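Let the Robotics Club Stay in the Simulator

February 21, 2019

Writing this fast between classes so forgive the mess. Our school board wants to cut simulator time from the robotics club and put every hour on the real arm. The argument, as I heard it, is that parents come to open night and want to see metal moving. Fine. But I think it's a bad idea and I'd like to say why before the vote in March.

First, numbers. One arm. Nine kids. Meetings run two hours. Do the math on how long each kid actualy gets to drive. Most of them stand around holding a laptop and waiting their turn.

In sim they all work at once. Rowena Talavera's group has been on block stacking since the fall, little colored cubes, pick one up, put it on the big one. Sounds like baby stuff. It isn't. Xiaoyan Ding rewrote her grasp code 7 times and she could do that becuase a bad run cost her a reset and nothing else.

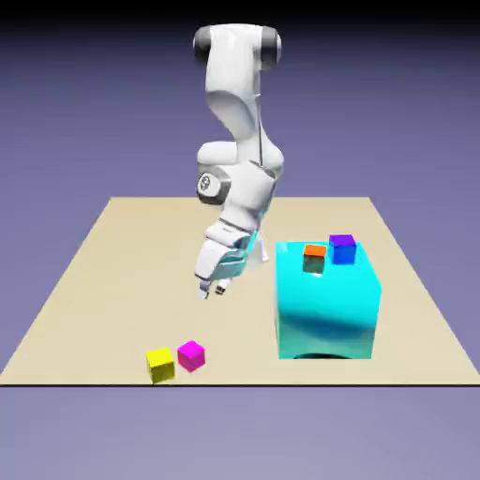 And the failures are the good part. Faisal Malik had his arm going straight through the table for a week - a sign error, one minus. On hardware somebody hits the stop button, everyone gets nervous, an adult takes over. In sim he got to stare at it until he found it himself. Took him forever. He will never make that mistake again, or at least he'll know where to look.

Now the other side. Yes, friction is wrong. Yes, contact is weird, cubes sometimes jitter for no reason, and a kid who has only ever seen clean renders will get a shock from a dusty gripper pad. Renzo De Luca makes this point every meeting and he's right. So split it. Half and half, sim first, then the arm once your code runs clean.

What I don't want is a club run for open night. The parents can look at a screen for five minutes. Ask Xiaoyan to walk you through her code, she'll talk your ear off.

Board meeting is open to everybody. Please come.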